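3.2 Small items on the dressing table

The second group of objects came from bedrooms and bathrooms. It holds the things people pick up in the first minutes after rising and put down again wherever there is room: combs, brushes, hair ties, tweezers, jars, tubes and the lids that belong to them. In the household diaries these items were named more often than any others as being "in the wrong place", ahead of keys and spectacles. They are also the items for which people could least easily say what the right place was.

We visited 12 households in Wastlow and asked one adult in each to put the dressing table, or whatever surface served as one, back in order at their own pace. No instructions were given about where things should go. Each household was visited 5 times. Notes were taken by the second author and checked against the diaries by Gertraud Eberhard, who had not been present at the visits and did not know which household was which.

Hairbrushes gave the most varied results and are treated separately here. A comb lies flat in a drawer and takes up little height. A brush does not. If it is laid on its back the pins point upwards and nothing can be put on top of it without pressing on them. If it is laid on its pins it rests unevenly and tends to tip towards the handle. Laid on its edge it needs something on either side to keep it there. The people in our study used all three positions, and several used more than one in the course of the same visit.

The paddle brush is the hardest of the common types to store. Its width is of little use in a narrow drawer, and the pins take up far more room than the back does. Figure 4 gives the side view, in which the two can be compared. The pins are thin and grey-silver with a pink ball at the tip of each, and the back behind them is a smooth, shallow curve.

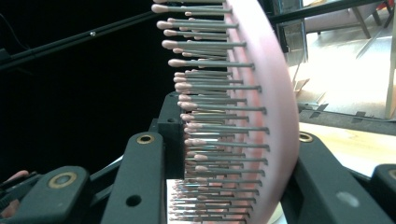 This page was last changed on July 1, 2025.

Figure 4. Paddle hairbrush, pink, seen edge-on, with the pins to the left and the back to the right.

The side view matters for storage because it is the one that decides whether a drawer will close. Most of the divided trays we saw had been bought for cutlery or for pens, and their compartments were too shallow for a paddle brush lying on its back. In one household the Prantl tray had been taken out of the drawer altogether and stood on the window sill with the brush leaning in the longest compartment, handle down. The owner had kept it there since October and did not regard it as untidy. In another the same tray was in use as intended, but the brush was kept in the bathroom.

Upright storage in a jar or beaker was the most stable arrangement over the visits. Brushes kept in this way were found in the same place at the next visit more often than brushes kept in drawers. Two points should be noted. First, a jar needs some weight in it. A light plastic beaker falls over when a wide brush is dropped in head up, and people who had had this happen tended to go back to leaving the brush on the table. Second, the jar fills up. Pencils, nail files and make-up brushes were added to it between visits, and by the last visit one Stananov jar had to be emptied before the hairbrush could be got out.

Cleaning affected placement more than we had expected. Hair collects near the base of the pins, where the fingers do not easily reach, and people who cleaned the brush did so at the basin or over a bin. The brush then stayed where it had been cleaned. In the diaries, 15 entries record a brush "lost" for part of a day, and most of these end with its being found in the bathroom. Washing made the interval longer, as the brush was left on a towel to dry, pins down.

We also asked how long people would be willing to spend each day on keeping the table in order. The answers were short, and few took in the time needed to put a brush away. When a drawer had to be opened, something lifted and the brush turned to fit, the brush was usually left out. Hollenstein's earlier notes on kitchen drawers make the same point about whisks and graters, which are also awkward in depth and easily caught on their neighbours (Gion Hollenstein, unpublished).

For the coding of positions we used the Orar sheet with one change. The original sheet has a single entry for "lying", which does not separate a brush on its back from a brush on its pins. We split this into two and added "on edge, supported". The revised sheet was applied to all 70 brush positions recorded during the visits. Where a brush was partly covered by clothing or a towel, it was coded by the part that could be seen without moving anything.

Brushes shared between members of a household were left out of this section. Their position depended mainly on who had used them last, and the adult who did the tidying often put them outside another person's door instead of in any fixed place. They are taken up again in Section 3.4 together with nail scissors and hairdryers.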